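Okay the kitchen drawer project has officially reached the fun part: giving the chopsticks and forks a proper home!! A little thread 1/

Background: every wooden chopstick I own has lived loose in one drawer since November. Opening it sounded like someone dropping a box of pencils. I was down to eating noodles with whatever two sticks matched in length 2/

Then I stopped by Flimton for dish soap and left with a utensil holder (of course I did). White ceramic, two jars joined together, one taller than the other, gold on the scalloped rims and a red rose on the front. It's so much fancier than anything else in my kitchen and I love it 3/

Dumped stuff out on the plaid tablecloth and started sorting. Tall jar for the sticks, short jar for forks. The gold fork got the first spot because look at it, it was born for this 4/

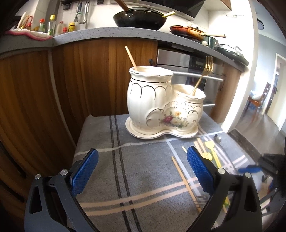 Jender replied that chopsticks should go in thick end down so the air gets to the part you eat with, and that a folded paper towel in the bottom of the jar catches drips. Trying both, thank you! 5/

Still deciding on the small spoons. They sink in the tall jar, but the short one fills up fast once the forks are in. Maybe spoons stay in the drawer, which is wonderfully quiet now 6/

It also has its own little base with a gold edge, so I can carry the whole set to the table for dinner. Dumplings tonight to celebrate!! 7/7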